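Projects > Olludura Backup and Recovery > Reports > December

Search reports Type a keyword Go

2 comments 5 shares

Progress report: staff device backup and recovery

Prepared by Ketsara Inthanon for Damián Cáceres, Heywood

Status

The Plernorthorpe office finished moving its tablets and phones to the new backup service this month. The inventory now lists 1,697 devices. Of these, 1,620 have completed a full first backup and are running nightly jobs. The remaining 77 are enrolled but have no complete backup. Most belong to field staff who rarely connect to office Wi-Fi, and the backup policy does not allow large transfers over cellular.

Restore testing

Kamol Onsri ran restore tests on 78 devices. Each test used a blank replacement tablet and the most recent nightly copy. Contacts, calendars and photos came back on all 78. Voice memos failed on six, all with the older recording app. The files are present in the backup but the app does not index them after a restore. A script from Cristian Restrepo rebuilds the index and has fixed four of the six so far. The other two are still open.
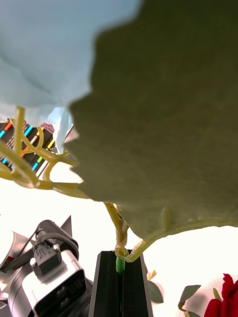
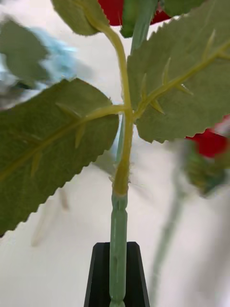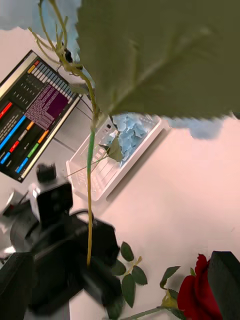 Can a user recover a single deleted file without wiping the tablet?

Single files can be restored through the web console for 30 days after deletion. After that the help desk has to load the full backup onto a spare device and copy the file across.

Storage

Current use is 930 GB, well under the contracted limit. Photos account for most of the growth -- duplicate shared albums in particular. Nuanchan Ratanaporn is testing server-side deduplication on the Tunudis test system. No saving is claimed in this report, as the test set is too small.

Problems

Nightly jobs stopped on a Wednesday when a certificate expired at 2 a.m. Service was back before noon and no stored data was lost. Certificate dates are now in the monitoring system, with an alert one month ahead.

Next period

- Complete first backups on the remaining enrolled devices
- Close the two open voice memo cases
- Repeat the restore tests with encrypted backups
- Write the help desk procedure for lost tablets, including remote lock

No change to the budget is requested. The spare tablets used for testing will go back to the help desk pool once the encrypted tests are done.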